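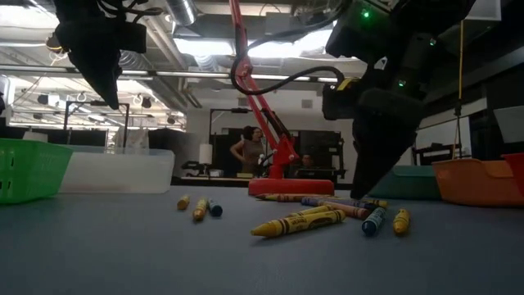
图1 待分拣的蜡笔与周边的塑料容器。

蜡笔属于低值消耗品,多数机构不为它建立库存记录。单支价格低,丢失和折断都不进账目,结果是采购量长期高于实际消耗。Evmont美术教室去年十二月清点抽屉和推车,得到蜡笔200支,其中完整并带包装纸的84支,其余为断笔、裸笔和短头。同期的申购单上仍列有新蜡笔。

这次清点之后,教室改用按颜色分容器的存放办法,取消了原来的混装大盒。混装盒的问题在于取用路径:使用者找一种颜色,须翻动整盒,笔与笔互相挤压,包装纸先磨破,笔身随后折断。深色蜡屑附着在浅色笔上,黄色受影响最明显,画出的线条带灰绿杂色。

分拣的第一步是摊开。台面选哑光灰色,反光弱,深蓝与黑色在其上仍可区分。一次倒出的数量不宜多,笔与笔之间留出手指宽度,避免滚动后再次堆叠。长笔与短头同时摊开,先按颜色归类,再按长度处理。若先按长度分,同一颜色要经手两遍。

第二步是辨色。包装纸完整时以印字为准,纸已脱落的在白纸上试画一笔。黑色、深灰、深蓝和深紫四种在室内光下容易混淆,应放到最后集中处理。

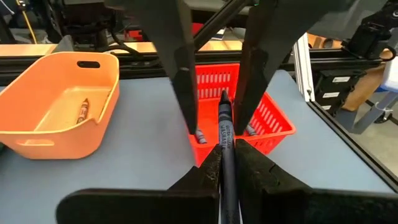

包装纸上的文字除色名外,还关系到清洗方法。普通蜡笔以石蜡为主要成分,沾到织物后需先刮除再用溶剂处理;可水洗型的配方不同,通常用温水和肥皂即可去除大部分痕迹。两类笔外形接近,混放后仅凭笔身难以分辨。图中这支深灰黑色蜡笔竖着,包装纸灰色段上的“WASHABLE”字样沿笔身方向排列,竖持时需侧读。教室的做法是把可水洗型单独归入一格,低年级课程只从这一格取笔。后方的红色篮子侧壁开有成排竖向窄槽,这类篮子便于抖落蜡屑,缺点是细小碎块会卡在槽内,每月需用软刷清理。

容器的选择上,教室比较过两种。Dondel的开孔篮通风,碎屑不积底,适合日常取用;Palumbo的半透明长盒无孔,能从侧面看到余量,适合存放备用笔。两者高度相近,可以并排放在台面边缘,中间留作分拣区。容器颜色与笔的颜色不要求一致。红篮装红笔固然直观,但篮子的颜色种类少于笔的颜色种类,强行对应会留下一批无处可归的中间色。较稳妥的方式是在篮沿贴色卡,色卡用实际蜡笔涂成,每学期更换。

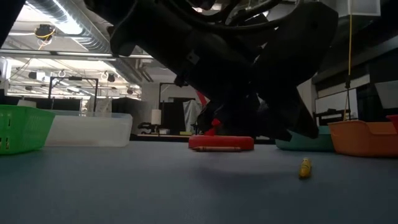 短头的处理需要一条固定标准。Evmont以31毫米为界,长度不足者不再放回常用格,改入回收格,用于拓印或重新熔铸。执行时常见的困难是断面不齐,测量应取最短一侧。长短差异在台面上很容易看出:橙褐色的一支横放在红色物体前面,几乎与其同宽,右前方单独留着的黄色那支只是一小截,这类短头就要上尺再定去向。包装纸上残留的印字不影响判定,熔铸前须全部剥净,纸屑混入蜡液后会浮在表面,冷却时形成凹坑。

熔铸使用Vernine硅胶模,同色系合并,每格填入碎块至略高于模口。加热采用隔水方式,蜡液不与明火接触,全程由成人操作。冷却后脱模,成品为粗短圆块,适合握力较弱的使用者,也适合侧面平涂。不同品牌的蜡熔点有差异,混熔时可能分层,上层偏脆,建议先做一格试样,冷透后折断检查断面。可水洗型不宜与普通型合并。

维护周期定为每月2次,安排在下午课后。内容包括把放错的笔归位、清刷篮底、将新产生的短头移入回收格。申购以各色格中的完整笔数量为依据,某一色低于班级人数的一半时才补,按单色散装购买。成套购入会使白色和浅黄这类消耗较慢的颜色持续积压,在原先的混装盒里,它们也是保存最完整的一批。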